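Keeping Sanderlow in Tune

A simulated robot cell has no bearings to grease. It still needs setting up, checking and, every so often, taking apart.

The cell known as Sanderlow has been in service at Cleltton for two years, and in that time its gripper has been replaced once, its wrist re-measured twice and its floor moved down by three millimeters. None of this took a wrench. Sanderlow is a living room that exists as a set of files on a server in Dusosbridge, with one robot arm in it, and Cleltton uses it to try out control software before that software is allowed near a motor.

Yavuz Saraç built most of it. Viola Bortolotti has looked after it since last August, when Saraç moved over to the hardware side. The job is called cell maintenance on the org chart, the same title used for the people who service the steel cells downstairs, and the routines are closer than one might expect.

A full load of Sanderlow pulls in 341 asset files. Some are large, such as the planked walls and the sofa. Others are a few kilobytes each: a friction table, a mass and center of gravity for a dish, a joint limit. Every object that the arm might touch has at least two shapes. One is the shape that gets drawn. The other is a simpler solid, the collision shape, which the physics solver uses to decide when two things are in contact. Most faults in the cell come down to a disagreement between those two.

The laptop is a case in point. It was modeled as a thin base with a hinged screen, and for months its collision shape was a single box around the lot. To the solver, the air above the keyboard was solid. Any move that brought the fingers down toward the keys stopped well short, and the control software logged a contact that was nowhere to be seen in the render. Saraç split the box into two slabs joined at the hinge and trimmed the front of the lower slab to match the lip of the deck. That lip is now one of the cell's reference edges. The arm is driven up to it after each change to the gripper, and the reported gap is compared with the gap worked out from the geometry.

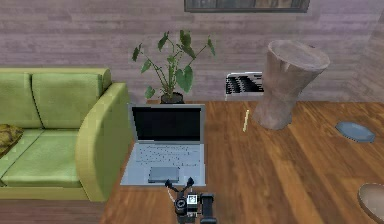 Gripper open at the front edge of the laptop, as seen from the arm's side. Render: Cleltton

Bringing the cell up

Startup follows a fixed order. The room loads first, then the furniture, then the small objects, and the arm last. Each object is placed a hair above its resting surface and allowed to settle under gravity for 2 seconds of simulated time. If anything is still moving at the end of that period the load is rejected and the object's name is written to the log.

Settling catches a surprising share of mistakes. A part exported in centimeters instead of meters will fall through the table or stand on it like a tower. A dish whose center of gravity has been left at the origin of its drawing will creep sideways. Thin objects are the worst. A stick with the width of a pencil has so little contact area that the solver can pass it halfway into the tabletop between one step and the next, then throw it out again at speed. The cure is a shorter time step or a thicker collision shape. Cleltton uses the thicker shape, and accepts that the fingers close on it slightly early.

With the objects at rest, the arm is switched on and sent to its home pose. Bortolotti then runs the check sheet, which has grown to 79 items. The first group deals with the joints: each is moved to both ends of its travel and must stop where the file says it should. The second deals with the gripper. The fingers are opened fully, closed fully, and closed on a test block at three widths. The third group deals with cameras, and takes longest.

There are two kinds of view to check. One travels with the arm and looks past the fingers at whatever they are approaching. The other stands off and takes in the room. For the first, the position of the fingertips in the image is compared with a stored value, and a shift of a few pixels fails the check. For the second, fixed points on the furniture are used instead: sofa corners, the ends of the worktop, the line where the wall meets the floor.

"People assume a camera in software can't get knocked," Bortolotti says. "But it's bolted to something. If somebody edits the something, the camera goes with it."

That happened in her second month. An update to the wrist model moved the mounting point by four millimeters, and the camera moved as well. The pictures looked fine. The fault surfaced only when a pick routine began to land to the left of its target by the same small amount every time, which is a pattern that does not come from noise. 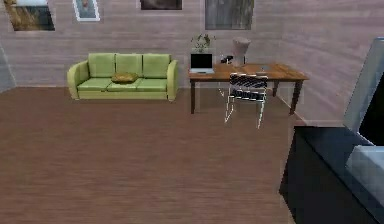 The repair was to stop hanging the camera from the drawn part of the wrist at all. It now hangs from a separate frame of reference with no visible shape, locked to the last joint. The wrist can be redrawn as often as anyone likes and the camera stays where it was. The change took an afternoon. Working out which of the earlier runs had been affected took nine days.

A worn gripper

The larger job was the gripper. The original model had stiff, flat-faced fingers, a reasonable copy of the hardware at the time. The real gripper was then fitted with soft black tips, and the software that had been tuned in Sanderlow started to squeeze too hard on the bench. Saraç took the new tips to the test stand, pressed them against a load cell in steps, and recorded force against travel. The curve went into the Zoëga file.

Zoëga is the house name for the document that ties the simulated arm to the physical one. It lists each number in the model that was measured, the method, and the initials of whoever did it. Numbers that were guessed are marked G. When Bortolotti took over, the G entries filled a page and a half. She has brought them down to eleven, most of them to do with cable drag at the wrist, a quantity that changes with the pose and that neither she nor Saraç has found a good way to measure.

"I'd leave the cables drawn and massless," Saraç says. "You can see them, they don't push on anything. Viola would like them to push."

Bortolotti's case rests on slow moves. At working speed the drag is lost in the motor torque. Near the end of a reach, with the arm creeping forward and the wrist turned, it shows up on the real machine as a small steady error that Sanderlow does not reproduce. She has a trial version with the drag entered as a spring at the last joint. It matches better in some poses and worse in others, and it has not been merged.

What goes on the log

Each run is stored with the version of every file it loaded. The rule dates from the camera fault. At the last audit the log held 3087 runs, and any of them can be brought back and replayed from the first step. Replays are the main repair tool. When a routine that used to pass begins to fail, Bortolotti loads an old run, swaps in the new files a half at a time, and narrows the search until one file is left. It is the method an electrician would use on a dead circuit – cut the line in the middle, see which side is bad, cut again.

Drawing faults are handled apart from physics faults. A surface that flickers or a seam that opens between two wall panels does no harm to the solver, but it can upset the vision software, which sees only the drawn picture. Such faults go on a separate list and are cleared once a month. Lighting is changed only at the same monthly session, with both camera views rendered before and after and the results kept side by side.

Materials get more care than they did. The orange-brown worktop has a gloss finish, and under certain lights the reflection can confuse a depth estimate near the base of an object. Saraç was in favor of making it matte. Bortolotti left the gloss in, on the grounds that customers' tables are shiny too, and added a check instead. It is number 64 on the sheet.

The next planned work is on the seat cushions. At present the sofa is rigid as far as the solver is concerned: an object dropped on the seat lands as it would on a board. Soft-body cushions have been tried on a copy of the cell. They tripled the time needed to settle the room, and a throw pillow resting on the seat sank into it and did not come back up. The copy has been set aside until the solver is updated. The measured stiffness values are already in the Zoëga file, with Bortolotti's initials against them.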